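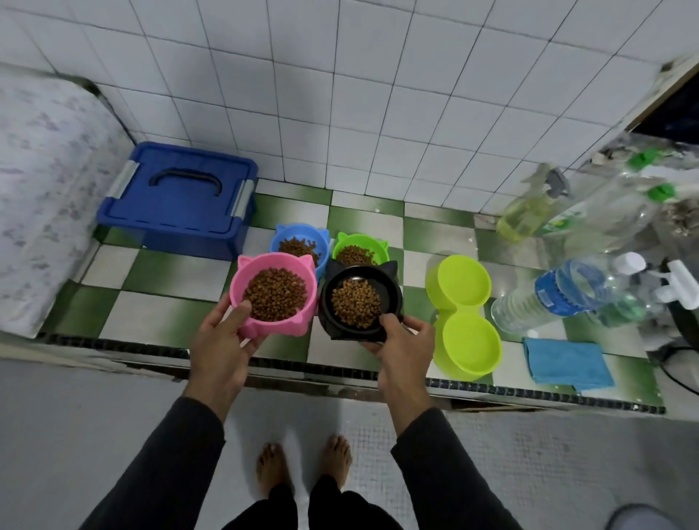 Vy Thái 发表于 2023年9月

想请教大家一个憋了很久的事：现在到底有没有机器能把喂猫这一整套活儿接过去？我说的不是定时出粮的那种桶，那种我家用过两台，一台是 Veres 的，出粮倒是很准时，可是出完粮以后的事情它一概不管。我们家的猫各吃各的，老大要减肥，老三肠胃弱，粮不一样，碗也就不能混，所以每天早晚都是人在厨房里一碗一碗地分。端碗的时候两只手都占着，左手粉的，右手黑的，粮在碗里堆成小山，大拇指还得扣住碗沿，走路稍微一晃就往外滚。浅蓝和翠绿的那两只还搁在后头的瓷砖台上，旁边又是水瓶又是喷壶又是抹布，台子本来就窄，我自己伸手都要小心，更别说换个机器来了。

我在 Fleselham 一家做五金件的小厂上班，车间里有一条机械臂，抓零件抓得又快又稳，一个班能放 2,471 件，从来不喊累。每次看它干活我就想，这么能干的东西，端两碗猫粮能有多难呢？可是我们组长说，你把料盘往左挪一个巴掌的距离试试。我还真试了（经他同意的啊！），它就停在那里亮红灯，一直等到有人来复位。回家再看看自己的厨房，哪有一样东西是昨天在这儿、今天还在这儿的。

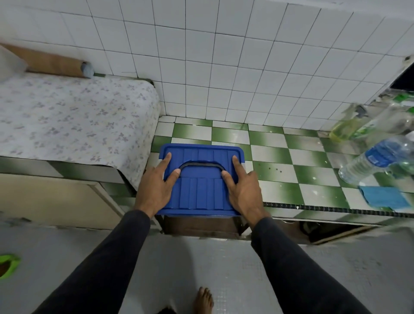 再说箱子，这也是我特别想问的一点。我收东西爱用带盖带提手的塑料箱，盖子要两只手一起往下按，受力匀了边上才服帖。人做起来根本不用想，手一搭上去就知道哪边翘着，再压一压就好了。可机器怎么知道自己按到位了没有？按轻了盖不严，猫一爪子就掀开；按重了，塑料的东西也经不起几回。我婆婆今年三月手腕动了手术，按盖子、拧瓶盖这类动作她都做不了，我上晚班的时候家里就卡在这里。我先生说干脆花钱买一台“家务机器人”，我看见一个广告写 3,507 一个月的租金，心里直打鼓。有没有懂行的，或者家里真用过的朋友，跟我讲讲实话？能做到哪一步，哪些还是别指望？先谢谢各位啦，写得啰嗦，见谅。

Aranka Lengyel

你好呀，你这个帖子我从头到尾读了两遍，因为我家也是多猫家庭，而且我在 Fistgate 一家修自动化设备的铺子里干了好些年，两头都沾一点，就多说几句。

先讲你们厂那条机械臂。它稳，是因为有人替它把周围的一切都定死了：料盘的位置、零件的朝向、灯光，甚至地脚螺丝。它大多数时候并没有在“看”，它在背一套背得很熟的动作。加了相机以后会好一些，零件偏一点也能找着，我们铺子里调过这样的，不过换一种反光的零件又得重新调上半天。家里的厨房刚好样样都跟它作对，透明的水瓶、反光的瓷砖、软塌塌的布，都是相机看着最头疼的东西。

端满粮的碗，难处在手上。碗轻，粮会滚，重心跟着变，捏紧了碗就歪，捏松了碗就滑。两只手同时各端一只，又难一层。我见过演示里能端的，走得很慢，碗里也装得浅，桌上除了碗什么都没有。拿到你家那样的台面上，我不敢替它打包票。

按盖子这件事，你问到点子上了。机器要知道按没按到位，得靠手腕或者手指上的力传感器，这个技术有，车间里压装零件天天在用。可那边的零件是一个模子出来的，压多大力、走多深都写在程序里；家用的箱子新旧不一，盖子多少有点变形，每一只的手感都不同。所以我的看法是：单独拎出一个动作来，现在多半能教会；把分粮、端碗、放下、收箱、擦台子连成一串，天天做，不用人盯着，现在还不行。

那 3,507 一个月的租金，签之前请一定让对方到你家厨房里来，用你的碗、你的箱子，当面做给你看，而且要连着做几天。肯来的再往下谈，不肯来的就算了吧。合同里也要看清楚，有些“自动”的活儿其实是远处有人接着遥控的，这不见得是坏事，但是家里有镜头这件事得跟老人说明白。

至于你婆婆，我倒觉得别急着上机器。翻盖的密封桶，用手掌一拍就能合上，我妈妈手也不好，用了两年了。粮可以趁你在家时按猫分成小份，晚上她只要往碗里倒就行。祝她早点恢复！

灶台边的老顾

不用想了，买个芯片识别的喂食器，每只猫一台，一台 331，比请机器人便宜多了。我家扫地机到现在还天天卡在猫碗上呢，把水推得满地都是。洗碗还得自己洗，没有办法。

Vy Thái

谢谢两位！Aranka 讲得太细了，我拿给我先生念了一遍，他一边听一边点头，租机器人的事暂时不提了。老顾说的芯片喂食器我去 Molivside 的论坛里翻了翻，有人说胆小的猫听见盖子响就不肯靠近，我们家老三正是这种性子，打算先买一台给老大试试，预算定在 900 以内。

另外按 Aranka 的提醒，我认真看了一遍自己的台面，越看越觉得，要是我是那台机器，我也要亮红灯的。

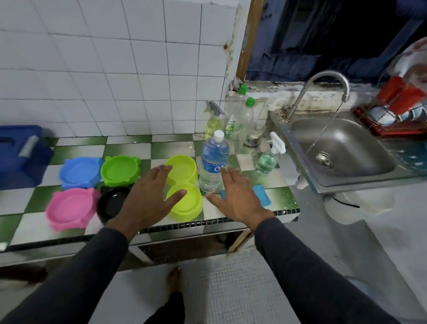

台面左边放猫碗，中间是瓶瓶罐罐，右边水槽的龙头开着。

想再追问一句：要是我先把瓶子全挪到别处去，碗的位置用胶带贴出来，像车间里画线那样，是不是过几年机器进门会容易一点？还是说这种事为时过早，不如先把水槽边上理清楚？

Aranka Lengyel

贴胶带是个好主意，机器来不来都值得贴，你婆婆放碗也有个准地方。瓷砖本来就有格子，你连胶带都可以省一半，每只碗认一块砖就行。瓶子先挪走透明的那些，喷壶最好跟猫粮分开放，这个跟机器没关系，是我自己的老习惯。翻盖桶买之前量一下台子的深度，我第一次就买大了，后来只好拿去装猫砂。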